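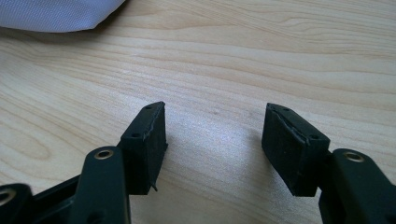

Why does wood have lines in it?

Look closely at a piece of wood and you will often find lines, swirls and spots. This pattern is called the grain. It shows how the tree grew.

How a tree gets wider

Just under the bark is a very thin layer that makes new wood. In spring, when there is plenty of water, it makes pale wood quickly. In late summer it slows down and the wood is darker and harder. By December, in cold countries, it has stopped.

One pale band and one dark band make a ring. In places with a warm season and a cold season, a tree usually adds one ring each year. A stump with 85 rings came from a tree that was 85 years old when it was cut.

Wide rings and narrow rings

A wide ring often means a good year for growing. A narrow ring can mean a dry year, or a year when insects ate the leaves. Some living trees are more than 4,000 years old, and their rings are very narrow indeed.

What is a knot?

A knot is the place where a branch joined the trunk. The trunk grew around it, so the grain bends to get past.

Words to know

Bark: the outer skin of a tree.
Grain: the pattern and direction of the fibres in wood.
Sapwood: the younger wood that carries water up to the leaves.
Heartwood: the older wood in the middle of the trunk.

Written by Tiburcio Ocampo
Last updated Jan 13, 2024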